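In defence of the half-empty shop

Rimwood, 10th January

When I first moved to Rimwood, the greengrocer on the corner had shelves that were almost bare by four in the afternoon. I thought the shop was dying. Where I grew up, a shop with nothing on its shelves meant trouble, and people of my parents' age still lower their voices when they talk about those years. So I bought more onions than I needed, out of pity, and carried them home up the hill.
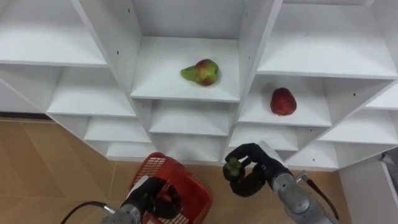
The shop was not dying. It was the best run business in the street. The owner ordered for one day and sold for one day, and at closing time there was almost nothing to throw out. I needed a whole winter to understand this, and I have been thinking about it ever since, because it goes against everything we now expect from a place that sells food.

We expect plenty. If I go to the supermarket in Plornholm at ten minutes to nine in the evening, I will find a wall of lettuce, a hill of oranges and bread in more shapes than I have names for, even in my own language. The doors will be locked very soon, and everyone who works there knows that this bread will not be sold. It was not baked to be sold. It was baked so that the last customer would not see a gap.

I worked in that bakery section for one December, in my second year here. My English was still weak, and it was the kind of job where you can manage with thirty words if you are quick with your hands. We had a sheet on the wall that said how many loaves must be on display at each hour. At eight in the evening the number was 36. I remember it well, as I was the one who filled the bags afterwards. On my first night I asked if I could take two loaves home and was told no, very kindly, by a person who was also not allowed to take any. The bags went into a locked bin. It is a strange feeling to lock a bin full of bread. My grandmother kissed a piece of bread if it fell on the floor.

I do not want to write an angry essay. I know the arguments for full shelves and some of them are good. A person who works late should be able to buy a tomato. A mother with three children cannot visit four shops to finish one list. And it is true that customers walk away from a shelf that looks picked over. I do it too. If there is one cauliflower left, I ask myself what is wrong with it. Why did all the others find a home and this one did not? Usually there is nothing wrong with it. Somebody has to be last.

But I think we should be honest that this is a habit of the eye, and habits of the eye can be changed. We learned this one. When I read old letters and household books from this district at the library (the library in Presulstead has a good collection, and it is warm), people write about shops being out of things in the same voice they use for rain. No eggs today. No flour until the cart comes. They are annoyed, they cook something else, and the letter goes on to the news about the cousin.

Cooking something else is a skill, and I believe it is the one we are losing. A full shop asks us to decide at home what we will eat, write it down and go and collect it. A shop with less in it asks us to look first. In my first year here I cooked many strange dinners for this reason. I had gone out for peppers and come back with parsnips, a vegetable I had never seen before and took for a sick carrot. I made a soup with them and it was terrible, far too sweet. The second one was better. Now I make parsnip soup with lemon and dried mint, and I have not met another person who makes it this way, and I would never have come to it with a list in my hand.

There is also the matter of money. Last year I decided to write down all the food I threw away at home, with the price I had paid for it. I am a careful person and I expected a small number. In twelve months I threw away food that had cost me 217 dollars. The worst was salad leaves in bags, then yogurt, then half lemons that I had wrapped and forgotten behind something. Almost all of it came from the big weekly shop in Plornholm, where I bought for a better and healthier woman than the one who came home tired on Wednesday. Very little came from the greengrocer. When you buy for tonight, you are buying for somebody you know.

My neighbour tells me that this is easy to say for a person who lives alone and has a good shop at the bottom of the hill. She is right. In the new streets behind the station there is no greengrocer at all, and the bus takes 50 minutes to go there and back if you are lucky with the connection. For those families, the big shop once a week is the only sensible way, and I would not dare to tell them to look first and decide after. If we want people to shop little and often, then there must be something near enough to be little and often. This is a question for those who plan streets, and at present they seem to plan mostly for parking.

Still, there are things the large shops could do tomorrow. They could stop baking at six. They could put up a small sign saying that when the bread is gone, it is gone, and that this is how they have chosen to work. Sönmez, the bakery across from the bus stop, has had such a sign in its window for as long as I have lived here, and there is a line outside it every Saturday morning. People are even a little proud when they get the last loaf. I have seen a man hold his up to show his wife, who was waiting in the car.

They could also make the shelves smaller in the evening. My greengrocer does this without any theory. After three o'clock he moves what is left to the two middle rows and wipes down the others, and he does not spread five leeks over a metre of shelf so that it looks like a harvest. You see what there is. If you want more, you come in the morning.

I have been told that my view comes from childhood, that a person who grew up with lines and coupons will always find something noble in an empty shelf. I have thought about this seriously and I do not believe it. There was nothing noble in it. My mother stood for hours in the cold for a chicken, and sometimes the chicken was finished before her turn came. An empty shelf that you cannot do anything about is a misery, and I would not wish it on any person. But the shelf at the bottom of my hill is empty because the food has gone into people's kitchens, and it will be filled again at seven in the morning. To me these two shelves do not look alike at all, though it took me some time to see the difference, and a good many onions.

This week he has leeks, beetroot and the small sour apples that I like. I will go down before three.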